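7 Jun 2020
Table clearing, round marble table, living room

Question for the week is still whether the arm can do the "put it away" half of tidying without a person staging the table first. Trelance planner, Muvo grasp scorer, same weights as Friday. Clutter left mixed on purpose: bottles, flat things, paper, the flashlight, the remote. Open navy box in the middle as the place to put things. 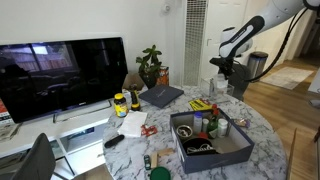 Table and box, gripper over the back right.

Log stands at 204 grasp attempts on this table, 137 scored good. Breakdown by item type is in the Farkus sheet. In short:

Upright bottles are fine. Caps give a clean edge in depth and the scorer likes them. The trouble is placing them in the box once other bottles are in there. The planner treats the open top as one free volume and comes down on whatever is already standing.

Flashlight on end: fine from above, poor if it has tipped.

Remote, flat on marble: marginal. Fingers need to touch the table on both sides and the force limit trips first. Raised the limit to 4 N, no change worth noting. Torunn Aasen thinks the height estimate is off because of the polish on the stone. Plausible. Try a matte sheet under one half of the table and compare.

Napkins, wrappers, paper: not solved. Scorer returns low confidence everywhere and then picks a fold at random.
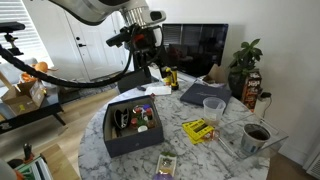 Second problem is what counts as trash. A crumpled wrapper is easy. A cup with something in the bottom of it is a judgment call, and the planner has no notion of contents, so open cups are on the skip list until we have a level-carry constraint that holds through the wrist turn. Eide has one for trays. Ask for the branch.

Mean cycle is some 803 s for a full table. A person does it in well under two minutes. As a chore machine, no. As a sorter of rigid upright objects, close to usable.

To do: box occupancy map, matte sheet test, rerun remote at lower approach speed.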